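Holzwürfel, zweite Runde: Kanten, Farbe, Lagerung

15/11/2023

Nachtrag zum Beitrag vom August. Damals hatte ich die ersten Würfel mit der Lasur von Rikham gestrichen und mich über die Flecken auf dem Tisch geärgert. Die Lasur ist inzwischen aussortiert. Sie zieht ungleichmäßig ein, am Hirnholz wird der Ton deutlich dunkler, und nach drei Wochen Trocknung färbte sie noch immer ab.

Jetzt also deckender Lack auf Wasserbasis, Javex, seidenmatt. Verarbeitung: Schliff mit Korn 120, wässern, trocknen lassen, Zwischenschliff, dann zwei dünne Schichten mit der Schaumrolle. Das Hirnholz bekommt vorab eine Lage Schnellschliffgrund. Letzter Schliff vor dem Lack mit Korn 300, feiner bringt nichts, der Lack haftet dann eher schlechter.

Kantenlänge 28 mm, Leiste von Zudemard, auf der Kappsäge mit Anschlag abgelängt. Aus der Lieferung kamen 51 Rohlinge, davon waren etliche wegen Ästen oder Ausrissen nicht zu gebrauchen. Die Fasen habe ich von Hand gebrochen — auf dem Schleifklotz geht das schneller als mit der Fräse, solange man keine Serie daraus macht.

Bei den Farben bin ich bei Blau, Grün und Rot geblieben, jeder Würfel einfarbig. Gelb war im ersten Satz dabei, deckte aber erst nach der vierten Schicht und wirkte auf hellem Grund blass. Zur Kontrolle stelle ich je einen Würfel pro Farbe in eine Reihe auf die weiße Tischplatte, mit etwa einer Würfelbreite Abstand. Ohne Lücke reflektieren die Nachbarfarben in die Seitenflächen, und ein Grünstich im Blau lässt sich nicht mehr beurteilen.

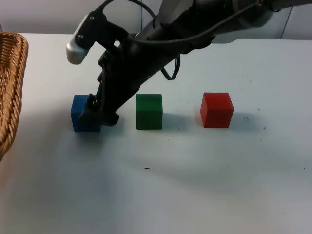
Zum Glanzgrad: seidenmatt ist ein Kompromiss. Matt zeigt jeden Fingerabdruck, glänzend jede Schleifspur. Bei seitlichem Licht sieht man die Struktur der Rolle noch schwach, damit kann ich leben.

Gelagert wird vorerst in der flachen Schachtel von Þrastardóttir, mit Backpapier zwischen den Lagen. Frischer Wasserlack verblockt gern, auch wenn er sich längst trocken anfühlt. Als Nächstes kommt die Abriebprobe mit Baumwolltuch und Spiritus, Werte trage ich hier nach.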